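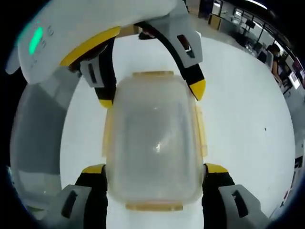
3 min read

Version 4 of Furo: Notes on the First Weeks

Furo is a tile-laying puzzle game for phones and tablets, published by Ranasinghe Games and available free of charge with a single optional purchase. This blog has followed the title since its first public build, and the release of version 4 on 27th September warrants a fuller entry than the usual short notice. The remarks that follow are based on the tablet edition. The phone edition was installed as well, although it was used mainly to confirm that saved progress carries across.

The rules remain as they were. The player receives hexagonal tiles, each marked with one or more channels, and must lay them so that water runs from the spring at the top of the board to every basin at the foot of it. A tile may be rotated before it is placed but may not be moved afterward. Boards are scored on the number of tiles left in hand, with a bonus for channels that cross.

Version 4 adds a region named Lundanwood, which contains 70 new boards. These are set among trees, and the roots of those trees act as fixed obstacles. Several of the early boards can be completed in under a minute. The later ones are a different matter, and board 58 in particular required more evenings than this writer would care to record. Its difficulty lies in a pair of basins that share one approach, so that any tile placed carelessly in the third row closes off both.

The second addition is Hedex, a daily mode in which all players receive the same board and the same order of tiles. Only one attempt is counted. A practice attempt may be made once the counted one has been submitted, and the two scores are shown side by side. My best result to date is 3795, achieved on a board with three crossings, and my worst is 1669, which followed from a misread rotation on the second tile. Both remain in the history screen and cannot be removed.

Some comment on the controls is required. In earlier versions a tile was rotated by tapping it twice, and this was often mistaken by the software for an instruction to place. The new version provides a separate rotation button in the lower corner, which may be moved to the left side in the settings menu. The change is welcome. Players who prefer the former method can restore it under Input, although the option is labeled Classic Gesture and is easily overlooked.

The undo function has also been revised. One undo per board is now permitted without penalty, and each further use deducts 122 points. On ordinary boards this is a fair arrangement. In Hedex no undo is offered at all, and the publisher may wish to state this more plainly before the first tile is drawn – the notice currently appears on the second page of the help text.

The advertising in the free edition is limited to a banner on the menu screens and one short video after every fifth board. No advertising appears during play. The optional purchase removes both and unlocks four color themes, of which Slate is the most legible in daylight. The basin markers in the default theme are still too close in shade to the background, a point raised on this blog when version 3 was released.

Two faults were noted. On the tablet, turning the device while a tile is being held causes that tile to return to the tray in its original rotation. In addition, the sound of running water continues for several seconds after the game has been closed. Both have been reported through the form on the publisher's support page, and an acknowledgment was received the following morning.

According to the in-game news panel, a board editor is planned for December. It will allow players to build boards of their own and share them by code. A separate entry will be posted here once the editor is available, and readers who have finished board 58 with more than two tiles in hand are invited to leave their opening moves in the comments.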